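Kaltness 3025 Station Practice Kit
For tables where people work with hand-held grippers
Sold by Kaslow | Item no. 3025 | In stock | Shipping weight 467 g

Overview What's in the kit Questions Orders

The Kaltness 3025 is a printed set of work rules, check cards and log sheets for teams that record manual tasks with hand-held grippers. It covers the table, the tools and the people using them. The kit contains no hardware and works with any make of gripper.

Most shops already have written rules for their robot arms. The hand-held tools usually come later, and the rules for them tend to live in one person's head or in a chat thread. The kit puts them on cards that stay at the table. The text was written by Hatice Gökçe and Volkan Karaca and was used on the Taltosano line before it went on sale.

What's in the kit

Tool check card, laminated, two-sided
Table check card, laminated, two-sided
Operator rules, folded sheet
Tool log, tear-off pad
Defect tags with wire ties
Supervisor guide, stapled booklet

Tool check card

The tool check is done at the start of each shift and again after any drop. One side of the card covers the jaws and the other side covers cables and mounts. The operator holds the tool over a clear area of the table, opens the jaws fully and goes down the card in order.
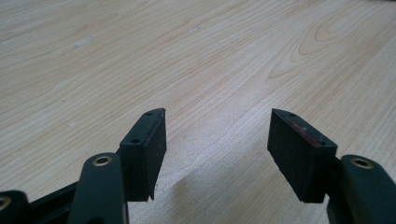
Wear limits are set by the tool maker, and the card has a blank line for them. If the maker gives none, the supervisor guide explains how to set your own from a new part. On a tool like the one shown, the person checking should look at the brass-colored ring bushings in the arms, and at the bottom edges of the black pads, which are a little uneven on both sides. Uneven edges go in the log even when the tool is passed, so that the next person can tell whether they have changed. A pad that has come away from its backing is a fail. Marks on the pad face are wiped off and noted if they stay.

Work the jaws slowly through their full travel three times. They should move evenly and meet at the same place each time. Play at a pivot is checked by hand, with the tool switched off. Do not oil a pivot unless the maker's manual calls for it – oil gets onto the pads and from there onto the parts.

A tool that fails any line gets a defect tag and leaves the table. It does not go back into the drawer with the good ones. The pad and pivot section is repeated in more detail after every 300 hours of logged use, and that check is signed by a second person.

Table check card

The table card is filled in before the first task of the day and each time the task changes. The main points are:

Only the items named on the task sheet are on the table.
Containers stand where the task sheet puts them, with lids in the starting position.
Tool cables run off the near side and leave the wrist free to turn.
Cables on the floor are kept out of the places where people step.
Stands are stable and their feet do not reach into the walkway.
The table does not rock when leaned on.

The cable line fails more often than any other. A cable that is fine with the hands at rest may pull tight at the far end of a reach. The card asks the operator to reach to each corner of the work area with both tools before recording starts.

Operator rules

The folded sheet is written to be read once in full and then kept at the table. It asks for two things at sign-in: the operator's name and the hand each tool is fitted to. After that the rules are short. Rings and bracelets come off. Sleeves are kept clear of moving joints. Neither tool is used to press on the other. Fingers stay out of the jaws while the tool is powered, including when something is stuck. Put the work down, power off, then free the part.

A recording block is 20 minutes, followed by a break with the tools off the hands. Supervisors may shorten the block but the sheet does not allow them to lengthen it. Operators can stop at any point and do not have to give a reason on the log.

Small and flexible items such as cords get their own paragraph. They are placed inside the marked area and returned to the starting position by hand or by tool, whichever the task sheet states. Mixing the two within one task is the most common cause of rejected recordings at Taltosano, according to Amândio Veloso, who reviewed the sheet for this edition.

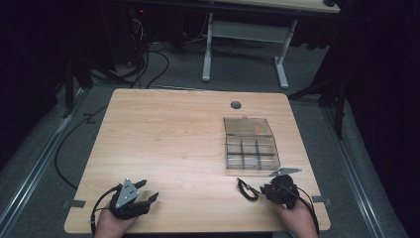 Does the kit replace a risk assessment?

The cards are a record of daily practice and do not take the place of a risk assessment. You still need one for your own site, made under whatever rules apply where you work. The supervisor guide has a page for noting where the assessment is kept and when it was last reviewed.

Can we change the wording on the cards?

Each kit comes with a license to edit the text for use at one site. Files are sent by email after purchase. Please keep the edition line at the bottom of the card and add your own revision mark next to it.

How long do we keep the log sheets?

The guide suggests keeping them as long as you keep the recordings they belong to. If a bad pad or a sticking pivot is found later, the log is the only way to tell which sessions were made with that tool.

Is there a version for robot arms?

Kaltness has a separate set for fixed arms. The tool check in the 3025 should not be used for powered grippers mounted on a robot, as it assumes that a person is holding the tool and can put it down.

What changed in this edition

Edition date: September 30, 2022
The pad check now comes before the cable check.
The line on floor cables has been moved from the guide to the table card.
Defect tags are larger, after comments from Berkay Işık at Dağdelen.
The February edition can still be used until its log pads run out.

Orders and refills

Log pads and defect tags are sold separately in packs. Laminated cards are replaced free of charge if the print wears off under normal cleaning – send a photo of the card with your order number. For site licenses covering more than one location, contact Ozan Bilgin at Kaslow.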